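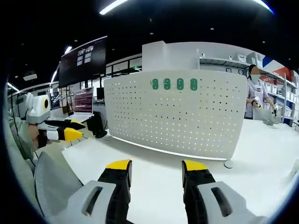
The meeting room at our Bidencombe office has been returned to general use, and I wish to record how it is now arranged. The matter has occupied more of my evenings than I would have expected of a single long table.

The table itself remains. It is white, and it shows every mark left by a coffee cup, a matter raised with me on 11 separate occasions. Thu Tô proposed replacing it with something darker. I obtained a quotation from Ackermann and the proposal was withdrawn. The surface is to be wiped at the close of each day with a damp cloth and no spray.

Seating was the more contentious subject. The grey mesh-backed office chair has been retained in preference to the upholstered model favoured by Rizwan Yousafzai, whose objection to mesh concerns the catching of woollen jumpers. I have sat in both for a full afternoon and remain of the view that mesh is the better choice in July, when the heating is turned up by persons unknown to me.

The dark screen stays high on the wall. Imke Strobel has asked that it be lowered, and I have some sympathy, having developed a stiff neck during the Velela presentation. Moving the bracket would require patching and repainting, however, and the painter will not attend for a job of that size. Those attending longer meetings may wish to sit further back.

Items standing on the table, perforated panels included, may stay there while work is in progress. They should be moved to one end before the Sunday booking, which requires the full length. Malte Albers has undertaken to label a shelf for the purpose – he has the label maker, and has had it since autumn.

There remains the question of the blinds. I have written to Skuko regarding the cord and await their reply.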